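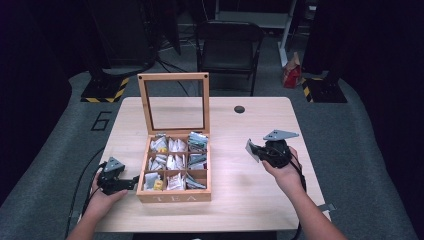 Sensory Panelist, Part-Time (3 openings)
Limska Tea & Infusions, Product Evaluation
Reference 604

Limska packs black, green and herbal teas for hotels and office suppliers. The evaluation group is adding panelists for the Katadska herbal line and for routine checks on blends from the Pendik packing site.

Duties
Panelists taste coded samples in individual booths and score them for aroma, color, bitterness, astringency and aftertaste on a fixed line scale. A session consists of two sets of samples with a break between them. Scores are entered on a tablet. Panelists also take part in calibration sessions, in which reference solutions are ranked by strength — results are kept on file and reviewed each January.

Requirements
Able to attend 3 morning sessions a week, starting at 9:30 a.m. Normal sense of taste and smell, confirmed by a screening test. No allergy to chamomile, hibiscus, mint, licorice or citrus oils. Non-smoker. No food, coffee or gum for one hour before a session, and no perfume or scented hand lotion on session days. Earlier tasting work is useful but not required.

Screening and training
Screening takes one visit and covers basic taste recognition, triangle tests and a short written description task. Applicants who pass attend paid training before joining the panel. Screening visits are not paid; parking is free.

Pay and terms
Hourly rate according to the Limska part-time scale, with a two-hour minimum per session. The contract runs for one year and can be renewed.

To apply
Send a one-page résumé and the completed allergy form to the Evaluation Office, Limska, 3094 Sulemana Road. Quote the reference number on both. Applications close at noon on Friday — late forms are held for the next intake.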